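Six kitchen tips I took home from a robot open day

I went to the Kistora open day in November expecting free coffee and a tote bag, and I came back with a notebook full of things to try in my own kitchen. The robots were setting tables and putting trays where trays go, over and over, and the people running them have thought harder about counter space than I ever have.

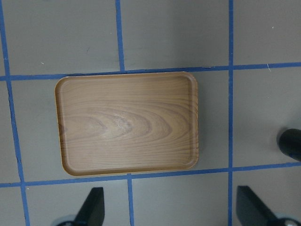

1. Give the tray its own address

Blue masking tape on a gray work surface, and a tray sitting in its own cell with hardly any room to spare above and below. I loved this so much! I went home and taped off a spot by the stove for my oil-and-salt tray, and a second one next to the toaster for mail. The lines don't have to be perfect (theirs weren't perfectly straight and mine are worse). Set the tray down first, run the tape a finger's width outside it, then press the strips down with the back of a spoon. Pull the tape up slowly when you're done with it, and try a small patch first if your counter is painted or oiled.

2. Leave it up for two weeks before you decide

One of the women at the demo told me they move their layouts constantly, and tape is what they use until they're sure. So now I do the same with drawers. I taped out my utensil drawer and lived with it for two weeks before buying any dividers. The whisk moved three times. I would have bought the wrong insert, the long skinny kind, and been stuck with it.

3. Watch for glare

Shiny things give cameras trouble, they said, and the fix at Kistora was usually to move a lamp. My under-cabinet light used to bounce right back at me off anything with a smooth finish, so I could never tell if I'd wiped up all the crumbs. I slid the light strip toward the front edge of the cabinet — it was only held on with sticky pads — and now I can see what I'm doing.

4. Grippy stuff goes under, never on top

There was a side table from a company called Gumside with little nonslip dots and sheets. I bought one sheet and cut it into squares with kitchen scissors. One square under each corner of the cutting board and it stays put, even when I'm going after a butternut squash. Wash them with dish soap and let them air dry. Paper towels leave lint all over them.

5. Practice with it empty

The afternoon talk was by someone from Hajdu, and what stuck with me was a slide saying one task had been run 2,369 times. With nothing on the tray for the first 100! I'm not doing anything 100 times, but before Thanksgiving I did carry my big platter from the oven to the table empty, and found out that it doesn't fit past the fridge handle. Better to learn that without gravy.

6. Keep one corner clear

Every station I stopped at had a bare patch where things could be set down in a hurry. Mine is the square to the left of the sink, about 79 square inches by my tape measure, and everybody in the house has been told. So far the bananas keep showing up there.

If you want to go, the next open day is in the spring and you sign up through the Testcombe events page. Parking is behind the building, and the coffee runs out by 10:30.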